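Reading plan for the whole Bible, fell behind, how do you catch up?

pisten_reader
Posted in Reading Plans and Journaling

Hello to all. I am following a plan to read the whole Bible in one year with my small group in Brumport. We began in January and now I am 7 days behind. My children were ill, then I was ill also, and in the evening I fell asleep with the book open on my blanket.

I have two questions. Is it better to read all the missed chapters in one weekend, or to jump to the reading of today and come back later? And what do you do with the journal pages for the missed days? Mine has one page for each day and the empty ones make me a little sad. I am in Leviticus at the moment, if this is important.

I am reading in English, which is my third language, so I am slower than the others in the group. Thank you for any advice.

lopes_in_the_kitchen
Most helpful

I had the same problem last year, and I was 3 weeks late, so please do not worry. I tried to read everything in one weekend and I remembered almost nothing from it. After that I did it differently. I read the passage of today first, with the group, and then one missed day before sleep. It took me until the end of February, but I understood what I read.

For slow readers I recommend audio. I listen while I cook and I follow with my finger in the printed book when the rice is on the stove. In Leviticus it helps a lot – the voice continues even when you would like to stop.

About the journal: I wrote on the empty pages later, without changing the date. On some of them I put only one verse. On others I wrote a prayer for the people who were sick at that time. Also, tell your group leader. Ours moved two readings to the next week when she heard that half of us were behind.

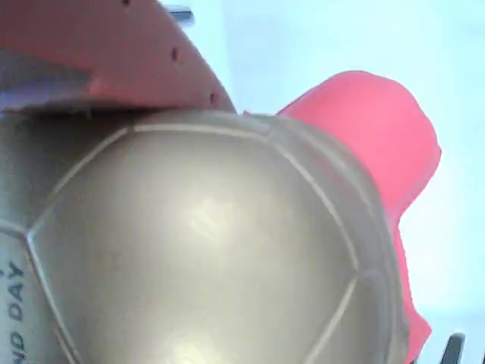
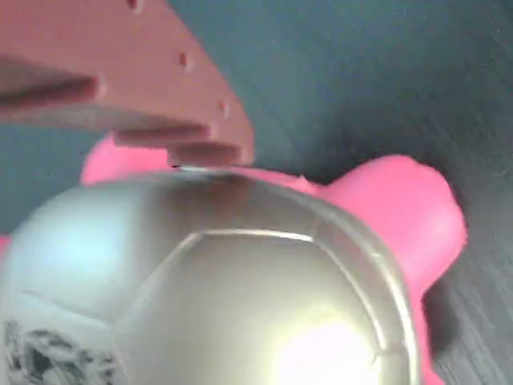
Gold ball with a soccer pattern, then a silver dome

Indix

just skip it. start from today and read the missed part next year

quiet_margins

I do not agree with skipping, but I would not count the days so strictly either. Cross out the dates in the plan and write numbers in their place. Then you are only on the next reading, and you are never late. My plan took about 14 months in this way and my group was still happy for me. If the journal has dates printed on it, a small piece of paper tape covers them well.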